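How to try out a hand-worn capture kit before you believe the spec sheet

Posted 3/3/22

Every vendor of a hand-worn kit will tell you that what the hand does, the gripper can learn. I have sat through that pitch more often than I would like. What follows is the routine I use to compare kits before any money moves. I wrote it up in January for the Flenham bench group, when we had the Skunel and the Burkaner on loan and had to send one of them back. It needs a table, some household objects, one patient person and most of an afternoon.

Don't run it in a lab. Labs are tidy, the lighting is flat, and the vendor's demo was shot in one. Pick somewhere with daylight or glare overhead, a shiny floor and people going about their business in the background. If the tracking falls apart in a place like that, you want to know now.

What you need

A table you can walk most of the way around. A patterned tablecloth, for reasons I'll get to. One upright object with a shape that matters, one soft object with no shape at all, and one flat thing that can't be tipped. A fixed camera that sees the whole table, plus whatever camera the kit itself carries. Tape for the cables. A notebook, because you will not remember which run was which.

Step 1. Look at the cables first

Before you put anything on anybody's hand, plug it all in and see where the cables want to go. Product photos are very good at leaving this out. Reach to the far side of the table, then to the near side, then turn your wrist over. If a cable goes tight at any point, write down where. People adjust to a tight cable without noticing, and then you have recorded a person avoiding a cable.

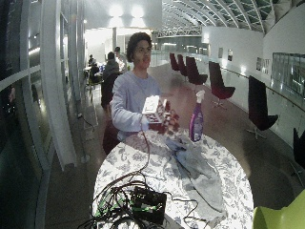

My rule is that the wearer should be able to do the whole task with eyes on the object and never on the wiring. Watch for the other hand creeping over to hold a cable out of the way. One vendor told me this was "natural bimanual behavior." I did not find that persuasive, and I still log it as a fault.

Step 2. Do the boring grasp 10 times

Take a trigger spray bottle. It's cheap, it stands up by itself, and there is a right way and a wrong way to hold it. Lift it, hold it upright at chest height, put it back. Do that 10 times at the same easy speed. Then turn to face another direction and do it again.

You are looking at two things. The first is whether the marker on the hand stays visible to the fixed camera. A marker cube has several faces so that one is always in view, or so the theory goes. Forearms and loose sleeves don't read theory. The second is whether the recorded pose of the hand comes back to the same place each time the bottle does. Don't accept an average here. Ask for every run, and look at the worst one.
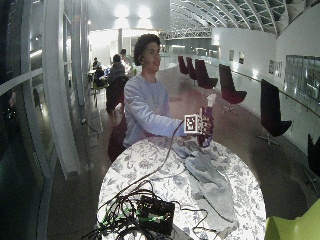
Step 3. Check the marker with nothing in the way

If step 2 looked bad, you need to know whose fault it was. Bring the marker cube up by itself, clear of the objects, and hold it as still as you can. Then turn it slowly. The log should show a smooth turn. What I usually get is a smooth turn with 2 or more jumps in it, at the angles where one face gives way to the next.

Jumps in that spot are a calibration problem and can often be fixed. Jumps anywhere else point to the lighting or the camera, and you will be chasing those for a long time. Run it once under the brightest light you have and once turned away from it. The Burkaner's software hid its jumps behind a smoothing filter that was on by default. Turn that off before you compare anything, on every kit, and write down that you did. 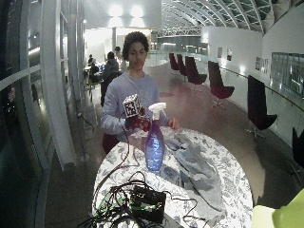 Mattes Petersen objects to this step. Holding the cube by itself tests a motion that never comes up in the real task, he says, and a kit could pass it and still be useless with a bottle in the hand. He would skip straight to the soft object and spend the time there.

He has a point about passing. I keep the step for what failing tells you. A kit that can't follow its own cube in the open won't follow it behind a sleeve, and you can pack up early.

Step 4. Watch the view from the hand

The fixed camera flatters everyone. The camera on the tool does not. Wide lenses bend straight edges, the corners go black, and the fingers and cables take up more room than you planned for. Go through the footage from the hand at normal speed, with the sound off and no vendor talking over it.

Ask yourself one plain question: could you do the task if this were all you could see? If the object is a bright blob at the edge and the middle is mostly tablecloth, a policy trained on it is going to learn a lot about tablecloths. This is why I want a pattern on the cloth. On a plain white one you can't tell how much of the view is being wasted, and some trackers quietly lean on background texture that your factory floor won't have. 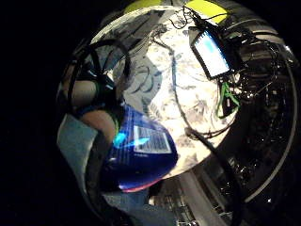
Also check the clock. Clap, or tap the table, and find the same moment in both recordings. I allow a gap of 4 frames before I start complaining. The Skunel kept to that at the start of a session and drifted later, so do the tap again at the end.

Step 5. Finish with the cloth

Crumple a cloth, drop it on the table, pick it up from wherever it seems easiest. Every vendor dislikes this one. The fingers vanish into the folds, the contact readings turn to mush, and the person picks a different spot each time. Keep the runs that fail. A data set with 100 clean cloth grasps in it has been edited by somebody.

Scoring

I don't add up a total. Totals let a nice screen make up for a bad cable. I write one line per step with the worst thing that happened, put the pages for the two kits next to each other, and see which list I could live with. We kept the Skunel, with complaints. The Ogilvie wrist mount arrives next, and its brochure says "untethered" in three places, so it starts at step 1 like the others.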